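Home | World | Defense | Opinion | Newsletters

The Colonel Who Read the Fine Print 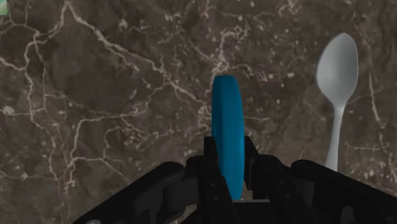
Leonie Faulkner spent the better part of two decades helping small countries accept gifts from large ones, and she would like it known that the gifts came with paperwork.

"People imagine a plane lands and everybody salutes," she says. "A plane does land. Then a man gets off it with a binder."

Faulkner retired from the Army as a colonel and now lives in Gorkville, where she has a porch, a bad knee and a book coming out in July. The book is about military training missions, the kind that send a few dozen instructors to a friendly country and produce one paragraph in the newspaper. Her publisher wanted the word "shadow" in the title. She talked them down to "advisers."

Her longest posting was at Skavdale, a training ground she describes as "a very large bog with a very small airstrip." The host government had agreed to take 242 armored trucks over three years. It had agreed to this, Faulkner says, before anyone measured the bridge.

"There was one bridge between the port and the base. It was a lovely bridge. It had been built for cattle."

So the first trucks sat at the port for a winter while two defense ministries exchanged letters about who owned the problem. The donor's position was that roads were a matter for the host. The host's position was that it had not had a heavy truck problem until it was given heavy trucks. Faulkner thinks both were right, and says she was told off by each for saying so to the other.

The person who got them moving was her opposite number, Austra Jõgi, then a major in the host country's logistics branch. Jõgi found a disused rail spur, found the man who had the key to the gate, and persuaded him that the alliance was a good idea in general and on that morning in particular.

I reached Jõgi by phone. She remembers it a little differently.

"I did not persuade him of anything about the alliance," she says. "I told him we would fix his fence."

Was the fence fixed? A pause. "It was in the second budget."

Faulkner's complaint, if a woman this cheerful can be said to have one, is that aid gets announced by the dollar and felt by the spare part. She gives me the case of a radio system made by a contractor called Trinitz. The radios were excellent. The batteries were covered by a separate agreement, signed by a separate office, and came eight months after the radios did. In the meantime the soldiers of Skavdale trained with hand signals and, for one memorable exercise, a whistle.

"The report said communications equipment had been delivered," Faulkner says. "Which it had. I signed it. It was a true report."

She doesn't think the missions are a waste - she gets fairly sharp with me when I suggest it. Almost 1,000 soldiers went through her courses at Skavdale, and she says the sergeants who came out of them are now running the place better than she did. What bothers her is the way Washington talks about it, as though resolve were something you could load on a pallet.

"I've sat in the hearing room. A member asks whether we are sending a strong message. Nobody asks about the batteries. I had a page on batteries ready, too. I'd tabbed it."

Not everyone buys this. Gintarė Toom, who worked on alliance policy before moving to a research group, reviewed an early draft of the book and sent back nine pages of notes. She believes the message matters a good deal, even when the trucks are stuck.

"Leonie counts what works on the ground, and fair enough," Toom says. "But the neighbor across the border was counting the announcement. He didn't know about the bridge."

I read this back to Faulkner, who laughs for quite a long time.

"He knew about the bridge," she says. "It was on the postcards."

She has been invited back to Skavdale next year to speak at the opening of a new road. She has accepted, and has asked for its weight limit in writing. So far they've sent her a parking pass and a lunch menu.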